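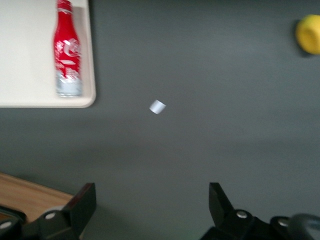 Grippers again, sorry. Spent most of August swapping between the Hellwig fingers and the Avusier ones and I still go back and forth. The Hellwigs are wide and stiff, nice flat inner face, great on anything with a real side to it. Small stuff is where it gets ugly. Something like that little white cylinder lying on the gray table, dead ahead of the open fingers, is my least favorite kind of pick — small, round, pale, and the wrist camera smears the second the arm moves. Coke bottle on the tray, much easier target. Bright red helps alot.

Anyway. Logged 3747 grasps on the Avusiers before the pads started to go shiny. Hellwigs got 2000 and look fine. Not a fair test, I know, different months, different firmware on the Gullach controller. Will redo it. Maybe.

Cameras — the fixed one is still doing more work than I expected. Wrist view is good for the last bit of the approach, useless for working out which way a bottle is pointing. Tried running wrist only for an afternoon and gave up after 4 tries.

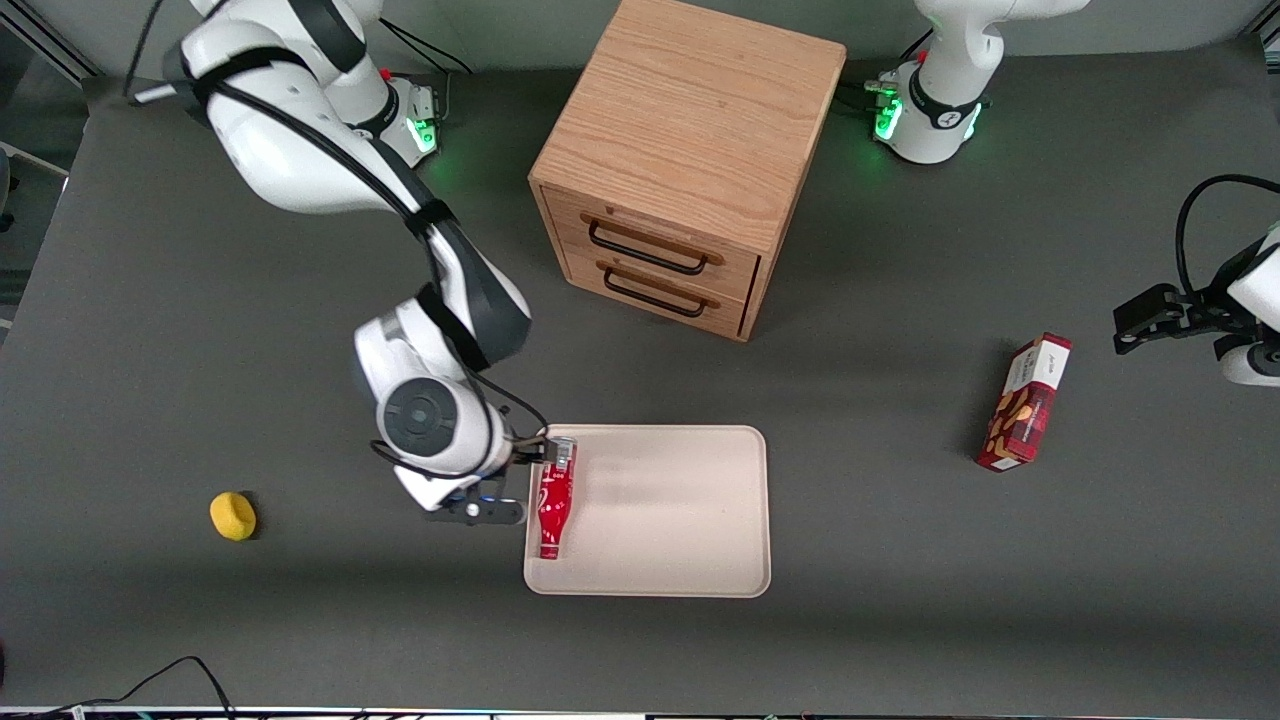

Do you need to recalibrate every time you change fingers? Only the tool offset, if the wrist camera mount stays put. Takes me 18 minutes, most of it hunting for the hex key.

Next up is the Ultivness pads, softer rubber, supposed to fit both sets of fingers. They shipped the wrong screws so teh whole thing is on hold. More when they show up.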